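Home | Projects | Fault Log | FAQ | Contact

The Grilbridge Bin Stall: Your Questions

Our write-up of the stall on the Grilbridge picking cell brought in more mail than anything we've posted before, and we love it! Paora Pearce and Marcela Kubíček went through the inbox and answered the ones that kept coming up.
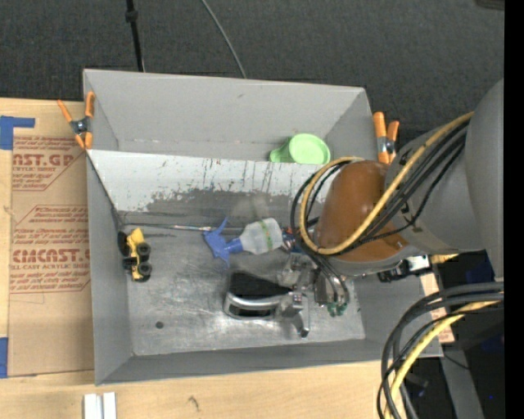
What went wrong?

The arm stopped partway through a long run and wouldn't restart. The log showed a joint torque fault on the wrist, which sent us hunting for a bad motor for two whole days. The motor was fine. A hose bundle had crept along its ties until it pulled tight whenever the wrist turned past a certain angle, and the controller read that pull as a collision.

So the robot did the right thing?

Yes, and we were thrilled once we understood it. It felt a force it couldn't explain and it stopped. We'd take that over an arm that pushes on and tears out a connector.

How many picks did it make before the fault?

1,088. The cable ties had been slipping for a good part of that, going by the rub marks on the hose jacket.

Why did it only happen on some picks?

Reaching into the far corners takes the most wrist rotation. Picks near the middle of the bin hardly moved the bundle, so the cell could run happily for an hour and then trip on one awkward grasp. Intermittent faults are maddening, but what a great puzzle!

Could someone have been hurt?

No one was near the arm. Marcela did find a bad habit in our notes, though - we had cleared the fault 5 times from the keyboard without walking over to look. Now a torque fault means pressing the stop, going to the cell and moving the wrist by hand at low speed before any reset.

What did you change?

We replaced the ties with Munwood strap mounts, left a longer service loop at the wrist, and put a paint mark on the bundle so any creep shows up at a glance. We also check the routing every 200 picks.

Did you raise the torque limit?

We got this one a lot! Please don't. Paora tried it on the Sokol simulator and the model let the hose load climb well past what the fitting is rated for.

Will the fix work on a Borkari arm?

The loop and the paint mark should. Check your own bend radius first, and write to us with what you find.

14 comments | 37 shares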